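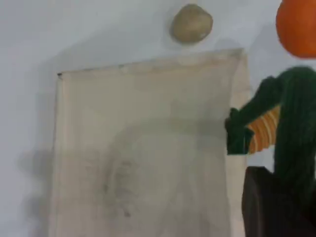
Manikandan Nambiar's remark at the morning review was that a panel carrying a mark should not be cleaned until somebody has written down where the mark is, and that the last two boards taken to the sink went without any such note. The point is accepted and is recorded first so that it governs the remainder of this entry.

Workshop notebook, Ponau store, panel survey. Entry for December, continued from the previous page.

Present: F. MacKinnon (writing), A. Eglītis, O. Ruggiero. B. Aliyu joined after the tea break.

Upright panel, beige-grey, matt. The face is mottled, with lighter and darker patches throughout. A faint grey mark, more or less circular, lies in the lower middle of the face, with small darker specks within it. There is a tiny dark spot at the top left corner. A fine, slightly darker line follows the top edge. No lettering found. The ledger number given to this panel is 327.

Nature of the circular mark. Three views were put forward and none is adopted. Ornella Ruggiero considers it may be the remains of a drawing in pencil or charcoal. Algirdas Eglītis considers it a stain, on the ground that the interior does not resolve into anything a person would have set out to draw. The writer has no firm opinion, but would ask colleagues to use the word "mark" in the ledger and to leave "drawing" and "stain" out of it until the dry tests are done. The Tarance boards were entered as "drawings" in the autumn and two pages had to be struck through.

The spot at the corner. Could be a pin, a chip or a speck of dirt. It is not to be picked at. Babatunde Aliyu will look at it with the hand lens and enter the result under the same number.

Dry tests. The order is unchanged from the Trester series:

Soft brush, top to bottom, on a plain area well away from the mark.
Smoke sponge, new piece, one pass only, same area.
Vinyl eraser crumbs, rolled with the fingertip, no pressure.
Stop and compare under the side lamp before going any further.

Each test patch is to be no larger than 12 mm square and its position measured from the left edge and the top edge. Measurements from the lower edge caused confusion in the Trester series and are discontinued. Sponge and eraser pieces go into labelled envelopes and are kept with the ledger.

No water, and no spirit, on any panel in this group. Mr Eglītis asked whether a barely damp swab might be allowed at the extreme edge. The answer for the present is no. The mottling may be in the surface coat, or it may be old handling, and a damp swab would leave a tide line in the one case and tell us very little in the other.

Lighting. The side lamp is to stand on the left at a low angle for the first reading and on the right for the second. The lux meter was reading over 500 at the face of the Urbonaitė panel last month, which was too strong for pencil work of that kind. The lamp should be drawn back and the reading entered beside each observation. Ms Ruggiero has asked that both readings be made by the same person where possible.

Drawing of the condition sheet. Tracing film is not to be laid on the face. The outline of the mark should be plotted by eye on squared paper, with the ring or arc shown as a broken line and the specks shaded in as a group. They are not to be plotted singly.

Matters outstanding from the previous page. Ledger page 87 still lacks a signature. The smoke sponge stock is low and an order has been placed. The Urbonaitė panel is to be returned to its rack with the face to the tissue, and the rack label rewritten in pencil, the present one being in ballpoint.

Added at 4.15 pm. B. Aliyu reports that the hand lens has a loose mount and that the corner spot will have to wait for the replacement. Brush test on 327 carried out by O. Ruggiero, upper right area. Slight grey on the bristles, no change to the surface visible under the lamp from either side. Sponge test held over until the new pieces arrive.

Mr Nambiar has read the above and has initialled it, with a request that the position of the brush test be added in millimetres. To be done before the sponge test begins.

F. MacK.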